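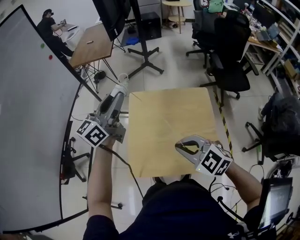
3041室的家具是一件一件凑齐的,前后换过几轮,现在的样子基本固定下来。这一页按家具和角落整理,每样写几句:从哪里来,放在哪里,平时怎么用。房间里东西多,桌面和架子长年都是满的,来过的人大多先问桌子,所以从桌子写起。浅棕色木桌面的这一张用得最多,要摊开做的事都在它上面做,地面是浅色瓷砖,桌子挪动起来不费劲。白板靠在左边,下面带轮子,和桌子搭着用。其余的往下看。

更新于2/17/21。

浅色木桌
从Plirkstead旧货仓库买的,930元,含送货,不含上楼。桌面当时有一圈杯印,用细砂纸顺着木纹磨过,再上了一层木蜡油。杯印淡了很多,侧着光还能找到。

木桌的位置
最早靠墙放,后来拉到房间当中,四面都能站人。靠墙的时候,里侧那一条总是堆着没人认领的东西,拉出来以后堆不住了。

桌面的规矩
只有一条:离开时把自己的东西拿走。茶杯不上这张桌子,放到旁边去。胶带直接贴桌面可以,当天撕掉,隔夜的胶印用橡皮慢慢擦,不要用刀刮。

木桌的保养
平时用拧干的布擦。每年六月重新上一次蜡油,选一个晚上不用桌子的日子,上完开窗过夜。第一次上得太厚,第二天还粘手,只好用干布来回擦掉一层。

小木桌
桌面是木的,桌腿是黑色金属。原来当作茶几买的,高度不合适,坐着嫌矮,站着更矮,放随手的小物件倒是正好。

小木桌的桌腿
螺丝隔一段时间会松,一按桌角就晃。扳手挂在柜门内侧,谁发现谁拧。垫片换过一次,换成了厚一点的,比原来耐用。

白色桌子
给要坐着慢慢做细活的人用。白桌面看小零件清楚,螺丝掉在上面一眼能找到,缺点是脏得快,铅笔印和手印都明显。

白桌的清洁
铅笔印用橡皮,手印用湿布,记号笔印用酒精。记号笔印放过一个星期就不太好擦了。以前有人用钢丝球,留下一小片毛面,光泽和别处不同,到现在也没有恢复。

白板
黑边框,装在带轮子的黑色支架上。平时推到侧面,讨论时推过来。选带轮子的而没有上墙,是考虑到墙面归楼里管,打孔要提前申请,批下来往往是下个月的事。

白板的轮子
推之前先看脚下有没有线。轮子压过线缆会卡一下,人再用力,整块板就往前倾。正确的做法是把线拎开,推过去,再放回来。停好以后踩下刹车。

白板上的磁铁
有绿的,有红的。原本定过用法,绿的压当天要看的单子,红的压还没解决的事。执行了一阵,后来顺手拿到哪个就用哪个。磁铁不用时吸在板子上部,不占写字的地方。

白板笔
黑色用得最快,一盒里总是黑的先写完。没水的笔直接扔掉,不要放回笔槽。笔要横放,竖着放久了,笔头朝上的那几支会写不出来。

办公椅
黑色,型号叫Zonar,从搬走的一家公司手里接过来的。坐垫还有弹性,靠背的角度旋钮偏紧,要两只手拧。颜色耐脏,但是落灰和线头很明显,打扫时顺便用粘毛滚筒过一遍。

椅子轮子
瓷砖地上滑得快,刚坐下去容易往后溜。给靠桌子的几把换过软胶轮,安静一些。轮轴里会缠头发和细线,用镊子夹出来,用剪刀容易剪到胶圈。

木书桌
椅子前面那张,堆电子设备和线缆的地方。整理过很多次,每次能维持几天。后来把要求放低:笔记本电脑合得上,键盘前面放得下两只手,就算整齐。

书桌上的线
先用扎带捆过,每次拆换都要剪,剪完又懒得补。改成魔术贴以后好一些。两端贴标签,写清楚是哪台设备的,字朝外。标签纸遇热会卷边,外面再包一层透明胶带。

绿色毛绒玩具
坐在书桌靠里的位置。买插线板时凑单得来的,放下以后就没有挪过地方。洗过一次,放在洗衣袋里机洗,晾了两天才干透,填充物有点结块,用手揉开了。

白色架子
靠右手边,放盒子和杂物。层板可以调高度,调一次要把上面的东西全部搬下来,所以装好以后只调过一回。重的放下层,轻的放上层,最顶上只放空盒。

架子上的盒子
盒子大小不一,多半是快递留下来的。试过统一换成带盖的塑料箱,看着整齐,找东西反而要一个个打开。现在还是用纸盒,朝外那面写上内容,字写大一点,站在桌边能认出来。

杂物盒
不知道归到哪里的东西先放进去,月底倒出来分一遍。分不出去的多半是螺丝、转接头和不知哪里掉下来的塑料盖。塑料盖留着也没有用上过,现在直接扔。

黑色柜子
放不常用的工具和备用耗材。柜门关不严,合页调过,还是留一道缝,垫了毛毡以后不再响。钥匙早就没有了,里面不放贵重的东西。

柜内分层
最上面是纸张和标签,中间是工具,下面是清洁用品。液体一律放最下层,外面套一个托盘。以前有一瓶洗洁精放在中层,盖子没有拧紧,把下面一整包砂纸泡废了。

圆形边几
木头的,下面多一层搁板,放在靠后墙的地方。来自Eglītis木工坊的样品处理,价格比标价低,桌沿有一处补过的痕迹。茶杯、饭盒、眼镜都可以放在这里,下层放纸巾和备用的杯垫。

边几的用法
它解决了水杯放哪里的问题。以前杯子跟着人走,走到哪张桌子就放在哪张桌子上。边几到了以后,杯子有了固定的去处,离做事的桌面远,碰翻了也只是擦地。

显示器立架
黑色立杆,底下是4条撑开的腿,显示器装在上面。好处是不占桌面,坏处是腿占地方,从旁边经过要绕一步。靠近走道的那条腿尤其容易踢到,端着东西走的时候留意脚下。

立架的高度
站着看和坐着看差得多。目前调在中间偏高,坐着的人需要稍微抬头。调之前先扶住显示器再松旋钮,旋钮松开的一瞬间会往下沉。最好两个人一起调。

地面
浅色瓷砖,好扫,也藏不住东西。黑色的小螺丝掉下去马上看得见,透明的垫圈则很难找,找的时候把手电筒贴着地面照,影子会把它显出来。拖地用半干的拖把,水多了砖缝发黑。

地上的线
目前还没有彻底的办法。买过线槽盖板,椅子推过去会颠一下,大家都不喜欢,拆了。现在的做法是尽量沿桌腿往下走,到了地面再拐向墙边。临时拉的线,用完当场收掉,不留到第二天。

通道
从门口到书桌要留出一个人端着箱子能走过去的宽度。椅子离开时推回桌下,白板停在侧面,地上不放包。包放柜子旁边,或者挂在椅背上,挂椅背的不要太重,人一站起来椅子会翻。

收纳小件
螺丝、垫片、夹子用带格子的小盒,一格一种。买过一套50格的,格子太小,手指伸不进去,后来只拿来放最细的针和弹簧。常用的换成了大格的。

借用工具
从柜子里拿工具不用登记,当天放回去就行。要带出房间的,在白板右下角写一行,回来再擦掉。这个办法比本子好用,本子用了半年,最后几页全是空的。

垃圾
纸类一个桶,其他一个桶。剪下来的扎带头和线皮不要扔地上再扫,直接拢到手里扔掉,扎带头会卡进椅子的轮子。废电池单独装瓶,满了送到楼下回收处。

擦桌布
颜色区分用途,蓝色擦木桌,白色擦白桌,灰色擦地脚和架子底层。洗好晾在水池旁边。硬得像纸板的那种就不要再用了,擦木桌会留下细划痕。

搬家具的顺序
每次调整布局,先搬椅子,再推白板,然后是小木桌,最后才动大桌。反过来做过一次,大桌抬到一半没有地方放,几个人托着桌子等别人把椅子挪开。大件下面垫旧毯子,拖着走,不伤地砖。

送货和上楼
Plirkstead送到楼下卸货口为止。Hedanmont的搬运可以上楼,另外收费,要提前预约。木桌是自己抬上来的,拐角处把桌子侧过来,桌腿先过。量尺寸的时候只量了门,没有量拐角,下次两处都要量。

还想换的东西
书桌想换一张深一点的,现在设备往里推到头,前面剩下的地方仍旧不宽。架子旁边想加一块洞洞板,挂常用的扳手和剪刀。楼里如果批下来就装在墙上,不批就找一块能立在地上的。

不打算换的东西
浅色木桌和圆形边几。木桌再磨一两遍没有问题,边几补过的那一处也一直没有开裂。

尺寸和价格
上面写了价格的只有木桌,其他几件的单据没有留全,就不列了。木桌的长宽下次上蜡油的时候重新量一遍,量好补在它那一条下面。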